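3. Recording Hand Demonstrations: Food Waste Sorting

Pallura Capture Guide, Skudumville site
Last revised July 9, 2020

3.1 Purpose of this section

This section sets out how to prepare the station, fit the gloves and record demonstrations for the food waste task. The recordings are used to train the Calloway controller, which learns to pick up an item from a tabletop and place it in a bin by following the motion of human hands. No robot is operated during recording. Replay on the robot arm is covered in Section 5 and requires separate authorization.

Operators should have read Section 2 (Glove Care and Charging) before beginning. Operators who have not yet recorded under supervision should arrange a first session with Loretta Yazzie, who is responsible for the Skudumville station and for accepting recordings into the training set.

3.2 Background to the method

Earlier recordings in the Villey series were made with a hand-held gripper. They gave clean positions for the wrist but no information about the fingers, and the trained controller tended to close on rounded items too early and push them away. The present method records two sources at once. The glove reports how far each finger is bent, and the tracker on the back of the hand reports where the hand is and how it is turned. The view from the head camera is stored with both.

The three streams are joined by time stamp after the session. A delay in one stream that is not corrected will teach the controller to close its fingers before the hand has arrived. For that reason the alignment check in 3.5 is required for every session, including sessions that resume after a short break.

3.3 Preparing the table

1. Clear the white table and wipe it down. Allow the surface to dry fully.
2. Place the green food waste bin on the far side of the working area, with the printed face toward the operator. The bin may stand on the table or on the floor directly beyond it. Enter the position used in the session form.
3. Set out the artificial vegetables between the operator and the bin. Items may touch one another. They should not be arranged in a row.
4. Vary the layout between episodes. Turn the corn so that the husk end does not always point the same way, and lay the red pepper on its side in some episodes.
5. Confirm that the operator can reach every item without leaning on the table edge.

NOTE: Do not tidy the background for the sake of the recording. The controller is expected to work in ordinary rooms, and recordings that show furniture, floor cables and people passing at a distance are accepted. The working area itself must contain only task items.

CAUTION: Keep the floor space where the operator stands free of loose cable. The operator's attention will be on the table.

3.4 Fitting the gloves and trackers

1. Put on both gloves before attaching anything else. Work the fabric down to the base of each finger.
2. Fasten a tracker to the back of each hand. Left and right trackers are mirror images and are not interchangeable.
3. Strap the electronics box to the wrist or lower forearm with the label facing outward, so that the code can be scanned without removing the box.
4. Lead the cable back along the arm, leaving enough slack for the elbow to straighten.
5. Open and close each hand fully. If the tracker rocks against the knuckles, loosen the strap, move the tracker toward the wrist and fasten it again.
6. Scan the label on each box and confirm that the session form shows the correct hand.
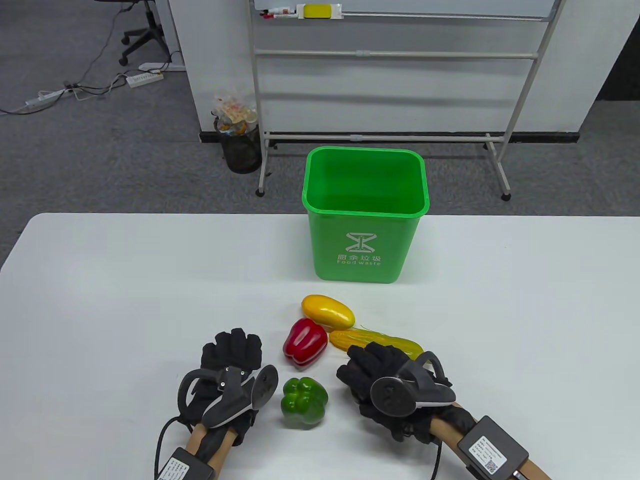 CAUTION: The strap should be firm without restricting the hand. Stop and refit if the operator reports numbness, tingling or pressure over the wrist bone. Gloves are not to be worn for longer than 60 minutes without a break.

NOTE: A wrist brace may be worn beneath the box at the operator's choice. If a brace is worn, it must be worn on both arms and for the whole session.

3.5 Alignment check

1. Start a new session in the Pallura software and select Food Waste from the task list.
2. Hold both hands above the table, within view of the head camera, with the fingers spread. Remain still until the status line reads Ready.
3. Close both hands into fists and open them again. Repeat at an uneven pace. A steady rhythm can hide a delay of one full cycle.
4. Touch the tabletop with the fingertips of the left hand, then the right.
5. Review the traces. The finger trace and the camera view should show each closing at the same moment. Select Accept, or select Repeat and return to step 2.

If the check fails twice in succession, restart the glove service and run the check again. If it then fails a third time, end the session and report the box number to the station lead. Do not correct the delay by hand in the session file.

3.6 Recording an episode

1. Begin with both hands raised and clear of the items.
2. Say "start" or press the foot switch. The software marks the beginning of the episode.
3. Reach for one item. Approach at the pace used when clearing a kitchen counter. Exaggerated slowness is the most frequent cause of rejection among new operators.
4. Close the fingers on the item and lift it clear of the table before moving toward the bin.
5. Carry the item over the rim, open the hand fully, and hold it open for a moment before withdrawing.
6. Return to the raised position and mark the end of the episode.
7. Continue with the next item, or reset the table as described in 3.3.

Either hand may be used. The hand that is not carrying should stay within view and should not be rested in the lap. Operators are asked to use the hand that is naturally closer to the item, even where this means one hand is used for most of a session.

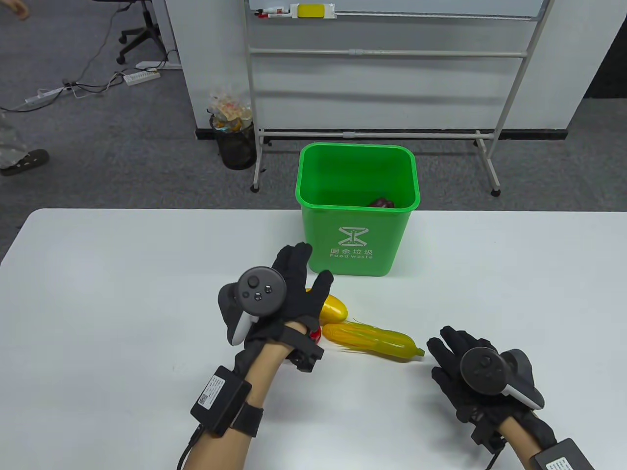

An item that slips or rolls should be picked up again within the same episode – these recoveries are valuable and should not be deleted. An item that falls to the floor ends the episode. Mark it as Dropped and leave it in the session.

Items already in the bin may remain there for later episodes. Empty the bin when the layout is reset and note this in the form.

3.7 Reviewing and submitting

Play back the session before removing the gloves. Reject any episode in which:

- a tracker left the camera view for most of the reach
- a strap slipped or was adjusted
- a second person's hand entered the working area
- the start or end mark is missing

A person standing elsewhere in the room is not grounds for rejection.

Write a brief remark for each rejected episode. Submit the session under the Calloway project name, then return gloves, trackers and boxes to their charging positions. Session forms left without a remark are returned to the operator and are not entered in the training set until completed.

3.8 Results to date

The training set accepted in April contained 585 episodes recorded by this procedure. A controller trained on that set was compared with the last Villey controller on the same items and the same table. The improvement was clearest on the rounded items. The corn remained the most difficult: the fingers often closed on the husk and the cob turned as it was lifted. Further recordings of the corn at varied angles are requested from all operators.

Two limits should be kept in mind when reading the comparison. Both controllers were tested only at Skudumville, under the same room lighting used for recording. All items were artificial, and the weight and softness of real food waste were not represented. The finger trace shows bending alone and gives no measure of grip force – operators should not attempt to show a gentle or firm grip by slowing the closing of the hand.

Questions about acceptance of recordings should be directed to Loretta Yazzie. Faults in the gloves or boxes should be entered in the equipment log described in Section 2.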